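About the Narkolero Team

Narkolero is the humanoid robotics club at Tapley, a two-year technical college in Golmont. We teach a full-size, two-armed walking robot to do small household jobs: picking things up, holding on to them, and putting them where they belong. Most of our bench time this year goes to handling bottles.

Our robot during work on the bottle task:

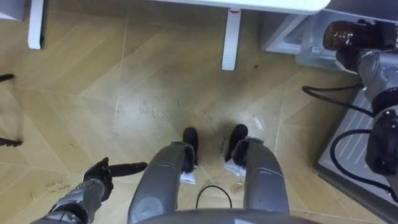
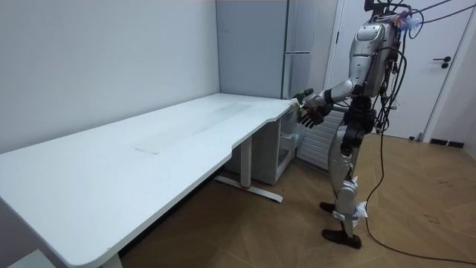
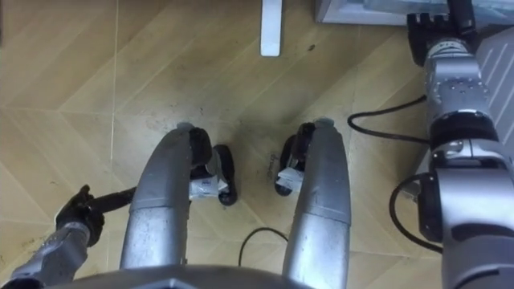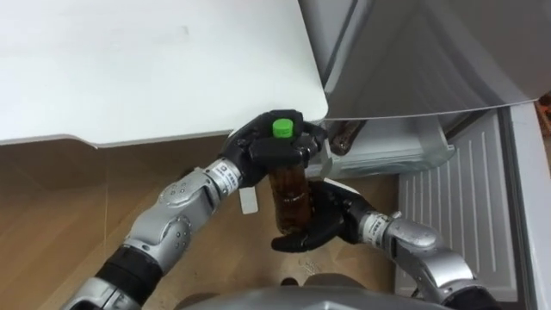 The club started as an evening class. The college had a course in motor control that ended each spring, and several students wanted to keep going after the grades were in. They met on their own for one summer and asked to be listed as a student club that fall. The evening class still exists, and many of our members come to us from it, but you do not have to take it to join.

What we work on

The work is split into 6 groups. Hands and grip handles the fingers, the finger pads, and the grip settings for different objects. Arms and reach plans how the two arms move without bumping into each other or into the furniture. Legs and balance covers standing, stepping, and crouching. Vision works with the head camera and the room camera. Cables and power looks after the wiring and the safety stop. The last group, records, keeps the run log and sorts the video after each session.

New members spend two meetings with each group before they pick one. You can change groups at the end of a term. People who want to write code and people who want to use a screwdriver are both useful to us, and most members end up doing some of each.

The bottle task

Bottles come in different shapes and weights, and a full one behaves differently from an empty one. The hand has to close far enough to hold the bottle without squeezing it out of the fingers. We work on one-hand grips first, then on two-hand grips where one hand holds the neck and the other supports the base. After that come handovers from one hand to the other, and placing the bottle on a desk or a shelf.

The practice room has ordinary furniture and a refrigerator. We chose this setup so that the robot would have to deal with table legs, door edges, and low shelves from the beginning. An arm path that works well in the open often fails next to a desk, and a large part of the arms group's work is finding out where.

We have 226 logged runs on the bottle task. A run counts whether or not the bottle ends up in the right place. Each entry has the settings used, the object, the start position, and a short note by the person at the controls. Members can read the whole log from any computer on the college network.

The Fudent Challenge

In July we will take part in the Fudent Challenge, a student contest for household robots. Teams are given a furnished room and a list of objects, and the robot has to move as many as it can to the correct places in the time allowed. The object list is handed out on the morning of the contest. Last year we entered for the first time and finished in the lower half. Our robot lost most of its points on objects near the floor, so crouching and low reaching moved up the work list.

Membership

Narkolero has nearly 50 members across both years of the college. There is no fee. You need to be enrolled at Tapley, at least part time, and you need to finish the shop safety course before you can work within reach of the robot. The course takes one afternoon and is offered at the start of each term.

We ask members to come to at least one session a week. Sessions are held in the evening and run for two hours. The person at the controls may not leave them while the motors are on, and a second member always stands by the safety stop. Long hair is tied back, and loose sleeves are rolled up.

Visits and contact

High school classes from the Golmont area may visit by arrangement. A visit lasts one hour and includes a short talk and a demonstration run. Please ask at the Tapley front office for a visit form, and give us at least two weeks. Groups larger than a single class will be split into two visits.

Students who want to join can pick up a form at the same office or come to any session and ask for one.

Page last updated Jan 8, 2026.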